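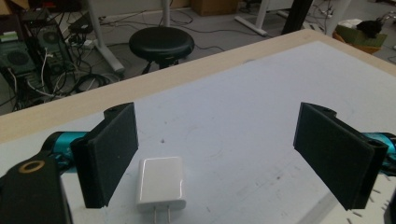 What will packing staff be asked to do once the charger-testing line is automated?

They will load trays, clear faults and decide on doubtful units, and they will no longer plug in each adapter by hand.

Workshop notebook, Prastness site
13 April 2022
Entry by Hema Menon; read and initialled by Murali Kartha

The present entry concerns the plug-in step at the end of the Trodard line. At present an operator seats each adapter in a power strip, waits for the tester, removes it and places it in the pass or fail tray. The agreed target is 3,000 units per shift. The line reached 3,300 once, in August, with an additional operator at the bench.

The wrist complaints recorded last year came chiefly from this step. The operators asked that it be dealt with first, ahead of labelling, and the site manager accepted the request in writing.

Work on insertion continues with the hand-held grippers. The demonstrations are being given by persons who have worked the line, as their manner of seating a plug differs from that of the engineering staff. They approach at a slight tilt, find the socket by touch and then press. Set entered so far: 648 demonstrations. Those made before the change of finger pads are to be kept in a separate folder until M.K. has reviewed them.
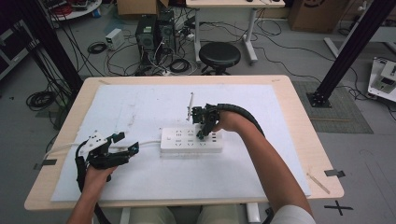

Will time spent giving demonstrations count as ordinary paid work?

Time at the demonstration bench is paid at the operator's normal rate and is entered on the shift sheet under training duties.

Points raised by the operators at the shift meeting:

Rotation. It was requested that no person remain on demonstrations for more than 2 hours without a change of task. Agreed.

Grading. The fault-clearing post is at present unclassified. Subramaniam's office is to propose a grade before any move to the new line. M.K. considers that the post should not be filled until this is settled, and I concur.

Records. Demonstration files are not to be used for assessing individual speed. A notice to this effect is to be displayed beside the bench.

The Gasus tester still reports a fail when a plug is seated late. Operators know to try such units again; the automated line will not, unless a second attempt is written into the sequence. H.M. to draft.

Outstanding: revised tray drawing, grade proposal, review of the earlier folder.

3 comments
Share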